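最終更新:12月

印刷する | メールで送る

ロボット部 作業台まわりのコツ(手持ちグリッパー編)

放課後の練習でつまづいた所のメモ。急いで書いたので順番ばらばらです。

■台の準備
・天板に白いシートか板を敷く。木目のままだと薄い物が見にくい。
・シートの浮きは四隅をテープで。養生テープが楽、はがす時も跡なし。
・掃除は固くしぼった布で。アルコールは印刷がにじむ物があるので注意。

■ケーブル
・手首の下へ逃がす。ひじ側に回すと引っかかる。
・束ねるのは面ファスナーで。結束バンドは切る時に線まで切った人あり(私)。
・床の線は壁ぎわへ。またぐ所だけカバー。Fujimotoの500円のやつで十分。

■指先
・すべる時はまず拭く。手の脂がほとんど。
・それでもだめならゴムシート。Wesikの薄手、両面テープで貼るだけ。厚手は指が閉じきらないのでやめた。
・ネジのゆるみは練習の前に見る。後だと忘れる。

■スマホケースをトレーに立てる課題
・トレーは縦長に置く。奥の端に立てるのが基本。
・透明ケースは光で見失いやすい。柄入りを使うとだいぶ楽。
・右手は開いたまま待機。左だけ先に動かすとあわてない。
・ひじは台につけない。肩がこったら交代。
・Jiahui Jiangさんは19秒で4枚。速い。まねすると倒すので、まずゆっくりで。

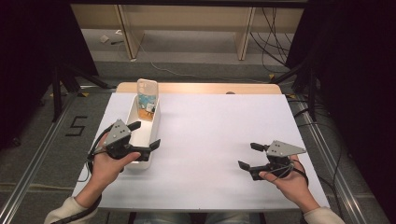
■片付け
・グリッパーは指を閉じて箱へ。開いたままだとフタで曲がる。
・トレーは重ねてよし。ケースは重ねると傷だらけにになる。
・長袖の人、そで口のほこりも払ってから。指の間にすぐ入ります。
・消耗品の予算は学期で3,000円。レシートは缶の中へ。

テープの残りが少ないです。使いきった人は声かけて。

関連する記事
・Rarkelia杯 持ち物リスト
・Zasusの充電器、置き場所かえました
・ゴムシートの切り方
・工具箱の中身一覧

印刷する | メールで送る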